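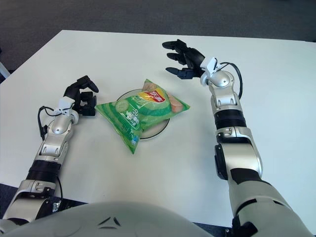 Redard list, 19 June 2018
Re: crisp packet lift

> Does yours still crush the packet? Mine drops it three times in five, even with the wrist cables clipped up out of the way.

Oh, it did all through May! I've dropped the grip limit to 705 in the hand settings and brought the fingers in from both sides — much kinder on the crisps. Try it with a plate underneath too, and tell me how you get on. I'm at the workshop till 6.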